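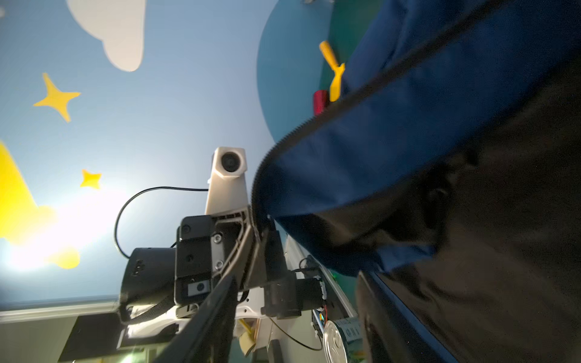 My old colleague wrote to me that a company has the right to protect its name, and that anyone who signs a contract with a code of conduct should know what he is signing. I read her message two times and waited a day before answering, and my answer became too long for a message, so I put it on the blog.

The matter is the new rule at Enmont, where I worked for six years. From August, all employees must ask for permission before they write in public on "sensitive social topics". The list of these topics has 11 points. Religion is there, immigration is there, and also "the role of the family". Gardening and football are still free.

I should say first where I agree with her. If I write as an employee, with the company name under my text, the company can have an opinion on it. If I insult a customer, they can send me home. I never had a problem with that, and the old handbook said it in 2 short paragraphs that everybody understood.

The new rule goes much further. It is about what a person writes in the evening, from the kitchen, under his own name. It does not ask if the text is polite or if it is true. It asks only if somebody could feel "less included" after reading it. I have tried to think of an opinion on immigration, from any side, which would pass this test, and I could not find one.

She also wrote that nobody is punished for opinions, only for the way they are expressed. I would like to believe this. But I remember the case at Rangel, the supplier we used for packaging. A man in their warehouse signed an open letter against closing the Christian school in Sturavstead. The letter had over 100 signatures, among them teachers and parents, and it was so mild that my mother called it boring. He was invited to a "conversation on values". After the second conversation he removed his name. Was he punished? On paper, no. His salary was the same and his shift was the same. I think he will not sign anything again, and his colleagues have also learned something.

I grew up in a country where people spoke differently at home and at work, and I don't want to compare too much. No one goes to prison for a letter here. Still, I know the small pause a person makes before answering a simple question, when he looks who else is in the room. I heard this pause in the canteen at Enmont in my last year there – from people on the left as well, by the way. One of them was afraid to say that she found the strike at Tandov justified.

My colleague asked me what I would do in the place of the management. I would take back the list and keep the old paragraphs. When a complaint comes because an employee wrote something in his free time, I would answer that he wrote it in his free time. It is one sentence, and it can be sent the same day.

She has not replied yet. If she does, and if she allows it, I will put her answer under this post without changes.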